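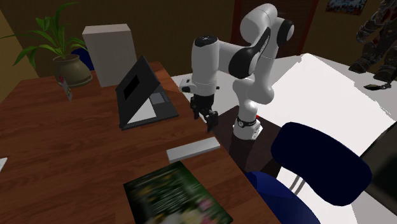
CHORES & MACHINES

Umgate > Newsletter > May

Can it tidy a desk yet?

Every spring somebody tells me the housework is about to be handled. This year it was a demo from Wattimena, where a simulated robot arm has one job: pick up a white bar from a wooden desk. My nephew could do it, though he would want paying.

A desk is harder than it sounds. There's a laptop to miss, a plant to leave standing, and a magazine lying near the front edge, right where a careless elbow would find it. I lose to that kind of desk most mornings.
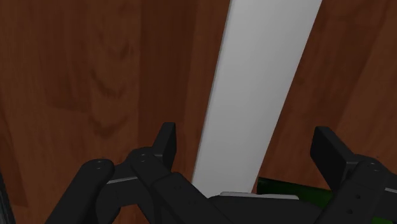 Gayan Wickramasinghe

Getting two fingers on either side of the thing is the part that looks good in a demo. Closing them on it, lifting, and setting it down somewhere sensible is where my own interest picks up. Ursina Marti at Protano ran 128 simulated pickups last month and calls the results "encouraging" - a word I also use about my sourdough.

So, dishes by Christmas? I wouldn't sell the sponge. Ursina's next test has 3 bars and a mug, and I'll report back in issue 6.

Home | Issues | Letters | Subscribe

© Umgate Newsletter | Contact | Back to top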